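Durasham Canoe and Cave Day: a review

Booked in June, for two adults, through the Vuva desk at the harbour. The full day costs 194 a head, or 100 if you skip the cave, and I would think hard about skipping the cave.

Start with the canoes. They are wide, stable and about as fast as a sideboard, so nervous paddlers can relax. You follow the Catine river down to the estuary, with two stops for herons. Our guide, Othmane Farouk, knew his herons very well indeed. I now know them fairly well too, having had little say in the matter. The lower stretch is lovely, with reed beds on both sides and hardly any other boats, and I would happily have had another hour of it.

Then a minibus to Rangel for the cave. The website says "a short climb". There are 517 steps. They are good steps, with a handrail for most of the way, but somebody in the office should try them after a morning of paddling and then have another look at the word "short". Inside it's cool and properly dark, and the underground lake was worth the state of my knees. You get 40 minutes, ten of which go on finding a helmet that fits.

Lunch is included. Bring a sandwich.

Dry bags are supplied, one between two people. Mine closed. My wife's socks, which were in it, came out no drier than mine, which weren't.

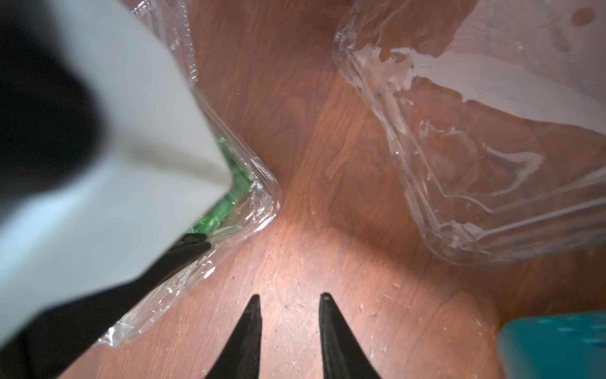 Jucélia Xavier replied under my first version of this review that the steps are in the booking email, second page, and that the early departure is the one to get: the cave is quieter and the guides let you stay longer by the lake. I have checked the email and she's right about the second page.

Four stars for the river, three for the cave, and one for the minibus, which had a smell of bait and no working window on my side. We'd go again, on the early departure, with our own dry bags.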